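How to Set a Trailing Stop in the Onport Platform (and Why You May Not Want To)

Posted March 23, 2010

Every broker that licenses Onport has a help page telling you the trailing stop "locks in profits automatically." Holby has one, Namari has one, and they read like the same intern wrote both. The feature does work, within limits the help pages skip. The steps below assume you already have a position open and know how to place a regular stop.

Before you start

Open the Positions panel and check that your trade is listed as Active. Pending orders can't be trailed. The menu item will still be there and you can still click it, but the setting is thrown away without a message.

Look at the spread on your pair while you're at it. If you trail closer than the spread plus a bit of breathing room, you'll be stopped out on noise and will have paid for the privilege.

Setting the stop

1. Right-click the row for your trade and choose Protect, then Trailing.

2. In the Distance box, type the distance in points. Points, mind you. On a five-digit feed, 200 points is 20 pips. Plenty of people on the Sibiya forum swear the platform "ate" their stop when what they did was type pips into this box.

3. Leave Step at 10 unless you have a reason to change it. Step controls how far price has to move before the stop is moved again. Setting it to 1 looks more precise and mostly gets you a log full of "modify rejected" lines.

4. Pick an Activation. "Immediate" starts trailing from the current price. "In profit" waits until the trade is ahead by the full Distance. The default is Immediate, and I think it's a poor default.

5. Click Apply. A small T should show up next to the stop price. If there's no T, there's no trailing stop, whatever the dialog told you.

Checking that it took

Open the Log tab and find the line that starts with "trail set." It shows the ticket number, distance and step. Then wait for price to move in your favor and look at the stop again. It should have moved by at least one step. If it hasn't, and the log is quiet, close the dialog and go through the steps again.

What the help pages leave out

The trailing stop runs on your computer. The broker's server only knows the last stop price it was sent. Close the platform, lose your connection or let the laptop go to sleep and the stop stays wherever it was. It's still a stop, but it has quit trailing. The manual covers this in one sentence, in a section on network settings.

Namari sells a hosted add-on that is supposed to fix this. Maybe it does. I ran it during a trial in March and saw the stop lag on fast moves, so I didn't keep it.

Gaps are the other thing. A stop at a given price is an instruction to get out at the next price available. If the market opens 600 points lower, that's where you get out, trailing or no trailing.

Is it worth using?

I went back through over 200 of my own closed trades and compared the trailed ones with what a fixed stop and target would have done. The trailed ones came out slightly worse. One person's trades don't settle much, and yours may differ, but be wary of anyone showing you a single beautiful chart where the stop climbs under the price all the way to the top. You can find a chart like that for any setting you like.

If you want to try it, use a demo account first, with the same Distance and Step you plan to use live.

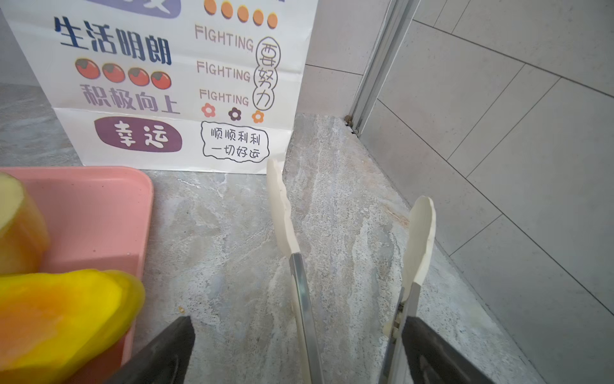 Paper bag on the counter, fruit in the pink tray.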